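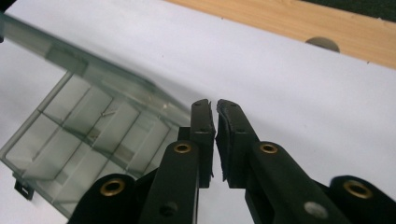
Compartment box

A compartment box (also called a divided box or, in some households, simply "the bits box") is a shallow container split by thin walls into a number of small cells, used for keeping little things apart from one another. It is a humble article, and a well-loved one, found in sewing rooms, sheds and kitchen drawers alike.

Most are made of clear or smoky plastic, so that the contents can be seen without a great deal of rummaging. Small household boxes may have as few as eight cells – larger ones have 14 or more – and the walls are either fixed or made to slide out.

Buttons, beads, screws and fishing hooks are the usual contents.

See also: Sewing box; Tackle box; Printer's tray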